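Search this site

Posted in: Museum & Gallery Studies / Handouts / Unit 5

Unit 5: Reading a Regional Gallery

OK, so last time we got as far as the big city museums and how they hang their permanent collections. This week we go small. I want you thinking about the kind of gallery you find in a town most people only drive through, the kind with one parking lot and a gift counter that also sells the tickets. I love these places, and I'll admit right now that I'm going to be biased all the way through this handout.

Our main case is the Hawthorne Gallery in Sukstead. If you did the reading you know it started out as a grain store, sat empty for a long stretch, and was converted with a mix of town money and private gifts. It has 23 works on the walls at any one time (the full collection is 51, and the rest is in storage upstairs). Keep those two numbers in your head, we'll come back to them.

What the building does to the art

Start with the walk in. At the Hawthorne you come through a low door, you turn left, and then the ceiling just goes up and up! The first time I went I stood there like a tourist and didn't look at a single painting for a good while. That's a real problem for a curator. If the room is the most exciting thing in the room, where do you put the quiet work?

The answer there was to put nothing at all on the tall wall. The small landscapes went into the side bays instead, where the old grain chutes used to come down, and each bay gets two pictures at most. You have to step in to see them. I think it works beautifully for the watercolors and pretty badly for the two big harbor canvases, which need more distance than a bay can give you. Go stand in front of one and try to back up – you'll hit the handrail.

For your notes, the terms I want you to use are sightline (what you can see from where you naturally stop), threshold (the spot where one kind of space turns into another) and dwell (how long people stay in front of something). Please don't write "flow" in your papers unless you tell me what is flowing and where to.

Light

The Hawthorne faces east, so the morning light comes in low and hits the floor of the main hall. By 10 in the morning in May it has reached the bottom of the first bay. They hung a film on the windows after a conservator's visit, and it took the color down a little. Some regulars complained that the place felt colder. I kind of agree with them, but paper doesn't care how we feel, and works on paper don't recover from light damage. Once it's faded, it's faded.
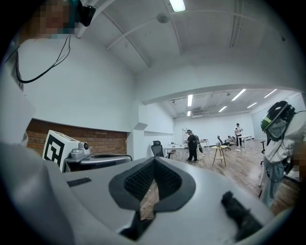 The lamps are a separate matter. The hall has track lighting that can be aimed one lamp at a time, and the aiming gets redone at every rehang, which eats up a full afternoon. When you visit, look for the places where your own shadow lands on the work. I found three last time. Usually that means the lamp is too far behind the viewer, and you fix it by moving the track closer to the wall or by bringing the angle down from the side.

Labels

Everybody in this class has strong feelings about labels, so let's get into it. The Hawthorne keeps its wall text very short: title, year, material, and one sentence. There's a longer booklet by the door that you can borrow. Compare that with the Rovgate Print Rooms, our second case, where each label runs to a long paragraph and the type is tiny (I had to take my glasses off and lean in, which set off the little beeper).

I used to be firmly on the short label side. Now I'm less sure! I've watched visitors at Rovgate read the whole thing, look up, and then look again for much longer than they had before. The extra words bought the print a second look. So when you write your own sample label this week, do one short and one long for the same work, and try them on someone at home who isn't studying this.

One collection, one artist?

A lot of regional galleries are built around a single local name. Hindeo House is the one from the reading that does this: two floors, one painter, and a studio kept more or less as it was. The good part is depth. You get to see the bad early stuff, the sketches, the year when every sky was green. The hard part is getting anyone to come back. Think about the Hawthorne's numbers again, 23 out and 51 owned. It can swap more than half of what's hanging without borrowing a thing. Hindeo House owns fewer pieces than it has hooks for, so a rehang there mostly means moving the same pictures to other rooms.

I don't think that's hopeless, by the way. A picture moved from a stairwell to a north room can look like a completely different picture.

For next time

Visit one small gallery, any one you like, and draw a rough floor plan with five stopping points marked on it. Stick figures are fine. Write a page on the sightline from each point, and bring both of your labels. If you're going to Sukstead, check the opening hours first, they change with the season and the door on the river side is only for deliveries.

Filed under: small museums, hanging and lighting, wall labels, course handouts

10 comments
23 shares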